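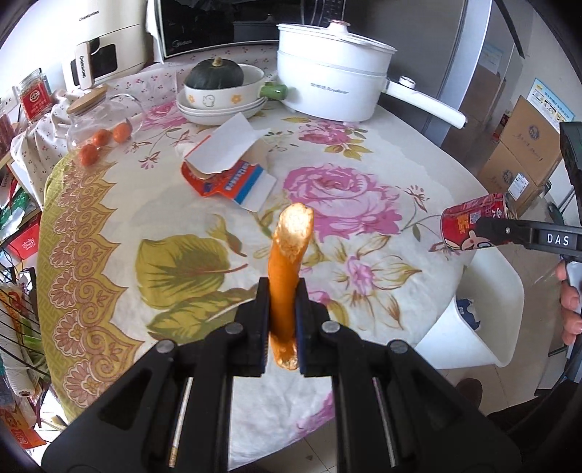
Saturday tea table, bread first

Forum > Kitchen and Table > Small Kitchens > Round table in the kitchen: keep it or lose it?

14 replies · 3 shares

marrowfat_jo
Hello all, long-time reader and very occasional poster. My photo is at the top and I'd love some opinions, because we've been going round in circles at home (sorry) over this table. It lives in the kitchen, a step away from the microwave and the fridge, and everything lands on it. The bread, the tangerines, the electric pot with the steamer on, the bowls, the squash. My other half, Julián, would like to swap it for a narrow one against the wall. I love it, and I love the rose cloth even more — it was my aunt's, and she had it on her own table every September for the harvest supper. Would you keep it?

teasel_and_twine
Keep it! And please keep the cloth, those big pink roses are a joy and the border is lovely too. I had one quite like it and used it until it was more darn than cloth. A white cloth shows every drip, I know, but a soak overnight in cool water and a bit of soda and it comes up fresh again. I'd be lost without a round table, you can always squeeze one more person in.

Escobar
I'm with Julián, I'm afraid. Round tables are lovely in a big room, but in a kitchen you lose all the corners and you can't push one flat to the wall. We went over to a narrow drop-leaf from Tevden and gained enough floor for the dog's bed. Also, and I say this kindly, that squash is sitting in a bowl on top of a stack of crockery. One nudge and you'll be sweeping up china.

marrowfat_jo
Ha, fair point about the squash. It goes up there when I need the space for rolling out, and then it sort of stays. It's a kabocha and I've been meaning to roast it all week. The bowl with the green handle is my favourite, so I really ought to be more careful with it.

Starbridge
Can I come in on the squash? Don't roast it whole, you'll be waiting until bedtime. Cut it into wedges, leave the skin on, and put it in that steamer of yours until a knife slides in. Lovely with butter and black pepper, and you can mop up with the bread. Is that shop bread, by the way? It has a beautiful colour on it.

marrowfat_jo
Shop bread, yes, and the end went missing on the walk home, as it always does in this house. We never get a whole one to the table.

Flilteo
Going back to the table, I don't think the shape is your trouble. Looking at that shelf on the left and the boxes over by the fridge, I'd sort those out before buying anything. We emptied ours one wet weekend and found 6 jars of the same pickle. Once the shelf was clear, the jars and fruit had somewhere to go and the table was a table again.

Escobar
I'd still measure up. You can tidy a shelf as much as you like, but a round table sticks out the same distance on Monday as it did on Sunday.

teasel_and_twine
Oh, let her have her table, Escobar! A kitchen with a bit of fruit and a pot on the go is a happy place to sit down in.

marrowfat_jo
Thank you, all of you, this has been a real tonic. I've read the whole thread out to Julián and he has agreed to do the boxes and the shelf first and leave the table until after Christmas. I'm steaming the squash tonight — wedges, skin on, as instructed.

Contact us | Forum rules | © Small Kitchens Forum | Back to top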